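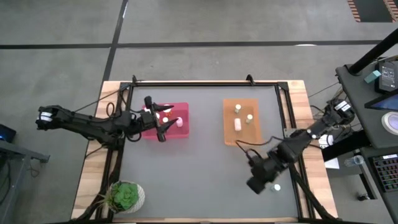 Bilo Sorting Trays, Square, Translucent Red and Orange

Maker: Inier
Series: Bilo
Sold as: single tray or set of two
Order number, set of two: 1902
Availability: in stock, ships from our Hotden warehouse

Bilo is a low square tray for small parts. You put it on the worktable, you drop in the caps, cylinders and other little pieces that belong together, and they stay together until you need them. The red tray is translucent. The orange one is made in the same size, so the two can stand side by side and you still know at once which is which.

We started to make these trays after many customers asked for something simpler than our drawer boxes. A drawer is good for storage, but during the work you want to see the parts and to reach them from any side. The Bilo has no lid and no inner walls. Tall pieces can stand upright in it, long pieces can lie down.

What customers use it for

Most trays go to assembly benches and repair tables. One color is for parts which wait, the other color is for parts which are finished or checked. Schools buy them for sorting lessons. We also hear from people who keep buttons, beads or the caps of glue bottles in them, and this works very well too.

If you sort small white parts, we recommend to try the orange tray first. White pieces are easy to find on this color, also when the table itself is dark. For mixed colors the red is a good choice, but please note that red or orange parts are harder to see in it.

Details

Shape: square, open top
Colors: translucent red, orange
Edge: rounded on the inside, so that small pieces can be pushed up with one finger
Base: flat, stands on wood, metal or a rubber mat
Largest load: 60 small parts of cap size is a comfortable filling – more is possible, but then they lie on top of each other
Stacking: empty trays stack, full trays do not
Weight of one tray: 158 g

Placing the trays on the table

Leave a hand's width between two trays. When they touch, parts jump easily from one to the other, and you notice it only at the end of the day. On a smooth surface the tray can slide if you take parts out quickly. The Kusuma grip pads (sold separately, four pieces in a bag) hold it in place and can be removed without marks. Cables and cords should go behind the trays where possible.

Cleaning

Wash by hand with warm water and a little soap. Dry with a soft cloth. Please do not use alcohol or window cleaner on the red tray, the material becomes cloudy after some time. The dishwasher is not recommended for both colors. Scratches from metal parts are normal and have no influence on the use.

Ordering

Single trays and sets can be ordered in any number. Set of two contains one red and one orange. If you need two of the same color, please order single trays. For orders of 1,000 trays and more we can print a label field on the outer side, please write to us before you order because the printing needs extra time.

Trays can be returned unused in the original carton. We check every return by hand, and the money is normally sent back in the same week. If a tray arrives with a crack, send us a photo of the tray and of the carton – it is not necessary to send the broken one back.

Goes well with

Kusuma grip pads, bag of four
Bilo label strips, white, self-adhesive
Inier bench mat, dark gray
Bilo carrying frame for two trays (again available from September)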